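Clearing the spare room, part two

July 12, 2021

The plan was to do the clothes first because they are what stops anybody sleeping in there. My niece arrives later this month to start a job at the Lamitz store near the harbour, and she needs a bed, a drawer and somewhere to hang a coat. At the moment she would get the bed, provided she didn't mind sharing it with a load of clean washing.

Part one was the wardrobe, which I wrote up last week. I took everything out, wiped down the shelves and put back only what hangs. That left all the folding, which is the part I put off. I don't mind washing and I don't mind hanging out. It's the folding I can't get interested in, and so it ends up in baskets, and the baskets end up in the spare room.

I used to fold on the dining table. It's the right height and easy on the back, but you have to clear it first and then clear it again before tea. The bed is lower, but it's big, it's already in the room where the clothes are going, and you can walk away from it halfway through. 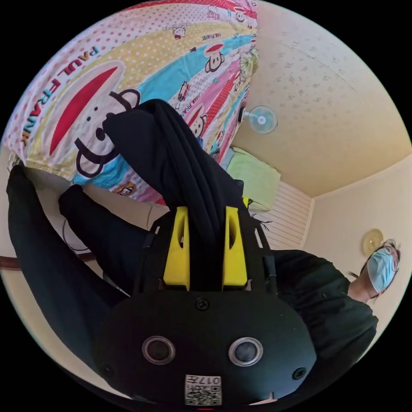 Black clothes are the slow ones. I wear a lot of black, and when it all comes out of the one basket I can't tell a T-shirt from a pair of leggings until I've picked it up and shaken it out. Doing it on the bed helps more than I expected, and I put that down to the Paul Frank sheet. A black sleeve shows up perfectly well against pink and yellow stripes and a large monkey face, and on the navy cover I had before it would have disappeared. I'm told the sheet is too young for the room. It washes well, it was cheap, and it's staying on until the niece says otherwise.

The order I settled on was long sleeves first, then anything with buttons, then T-shirts, then the small stuff. Long sleeves take up the most space when they're lying loose, so once they're done there is room to work. I lay the thing face down, bring each side in to the middle with the sleeve going straight down the back, then fold it up from the hem in thirds. My mother folded sleeves across at an angle and got a neater shoulder out of it. I've tried it her way and mine come out lopsided.

Hooded things I no longer fold the proper way. The hood makes a lump wherever you put it. I fold the body in thirds, leave the hood out at the top and then tuck it over the lot like a flap. It stacks badly, so those go on the end of the shelf where it doesn't matter.

Niloufar Nazari, who I worked with for years at the library, rolls everything. She rolls jeans, jumpers and tea towels and stands them up in the drawer in rows. I gave that a fair go over winter two years ago. It was good for a fortnight, and then I'd pull one roll out and its neighbours would slump into the gap. If you have shallow drawers it probably works. Mine are deep, from an old Brallach chest that belonged to my husband's aunt, and the bottom one sticks when the weather is humid.
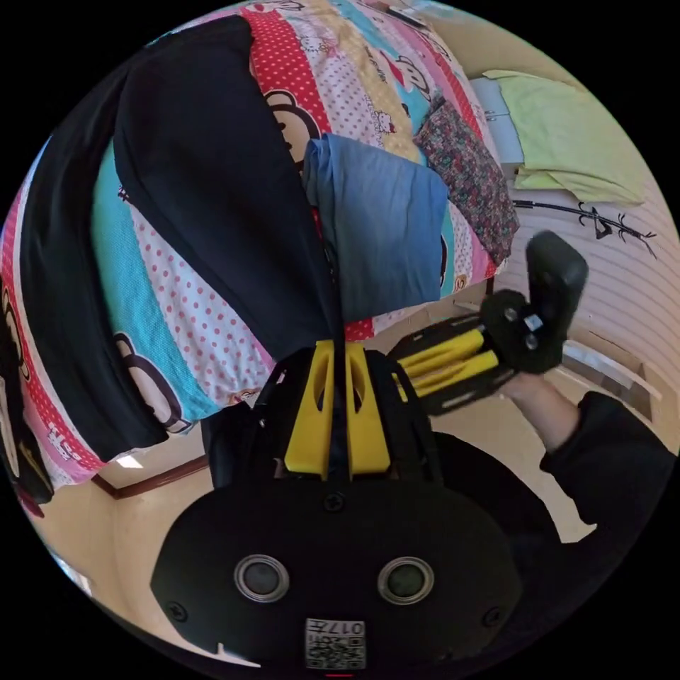
Buttoned shirts got their own turn. I do up the top button, the third and the last, and leave the rest. If you do none of them the collar falls over in the stack, and if you do them all you have to undo them all again when you're running late. Anything cotton that had dried stiff on the line went into a separate pile to be ironed, and I'll admit that the ironing pile has not moved.

I also kept a pile for giving away. Last time I was ruthless and regretted two cardigans, so I went easier on things this time. The rule was that if I hadn't worn it since before last July and couldn't say when I would, it went. It came to 21 pieces. The op shop in Virnudwood takes clothes in the mornings only, and they like them bagged and clean with no hangers. They don't take pillows or doonas. I found that out the hard way and had to bring two doonas home again on the bus.

There was also a middle lot, mostly things that fit but need something done. A hem had come down, a zip wouldn't run, and a favourite black top had gone at the underarm seam. I've put those in a calico bag on the back of the door with a reel of black thread and a packet of needles in the bottom, on the theory that if the thread is already in there I might sit down and do it. The zip I'll take to Grīnberga, the alterations place beside the chemist. They charged me $23 for the last one and had it back to me by the end of the week.

The small things I leave for last, and that's probably a mistake. By then I'm tired of it and they get shoved in anyhow. Socks I pair and fold over once at the top. I don't ball them, because it stretches the cuff. Odd socks go in a shoebox and wait there for three months, and if the other one hasn't turned up by then they become dusters.

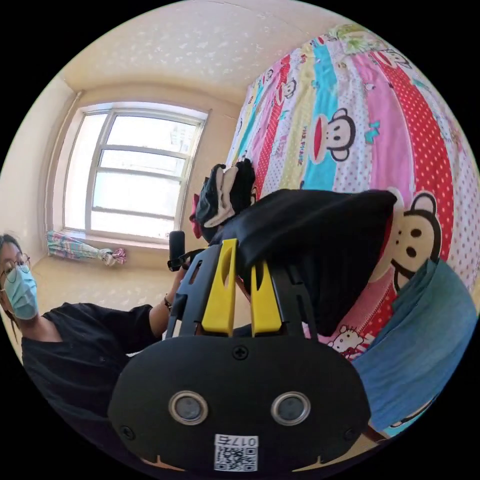

Rasa Urbonaitė from next door left a comment on part one asking whether I sort by person or by type. By type, while I'm folding, and by person when it's put away. It's easier on the hands to do all the T-shirts in a run, as you get into a rhythm and they come out the same size. Then I split the stacks. She does it the other way and says hers is quicker, and with three children in the house she'd know.

A few notes for next time, mostly for me. Empty one basket at a time and not the lot. Open the window before starting, as that room gets stuffy and the fluff gets up my nose. Have the bags ready for the giveaway pile. Check pockets before the wash and not after. I found a tissue in pieces, a bobby pin and a receipt that had gone to felt.

The whole job took an afternoon with one break for tea. The drawers all shut, including the bottom one, although I had to take out a jumper to manage it. The top drawer is empty for my niece and there are hangers free at the left end of the wardrobe.

Part three will be the linen. I've got fitted sheets in there that don't fit any bed we own, and I still haven't decided what to do with the two doonas.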